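Chapter 9
Buying a Tabletop Work Cell

Movness sells its cell at trade shows with a promise: it handles "anything flat." Märta Tveit, who buys equipment for Breltex, asked what that meant and got a brochure. Treat such claims as untested until you have your own parts on the table.
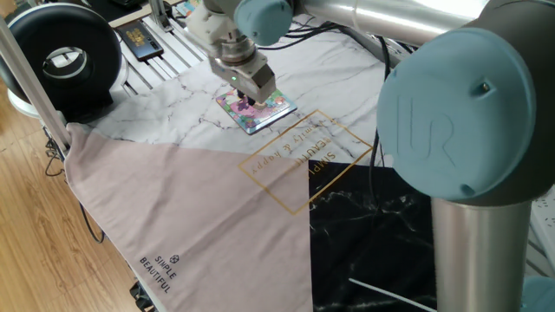

Figure 9.1 Gripper lowered onto a flat, colorful square.

A flat square is a kind choice of part. Cloth folds and slides, and the price list says nothing about it. Ask for failure counts as well as cycle times. 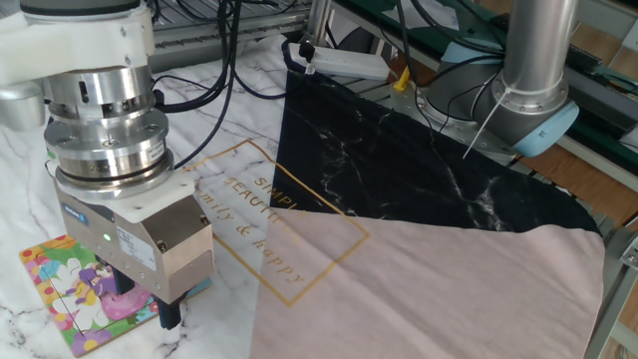 9.1 What the Quote Leaves Out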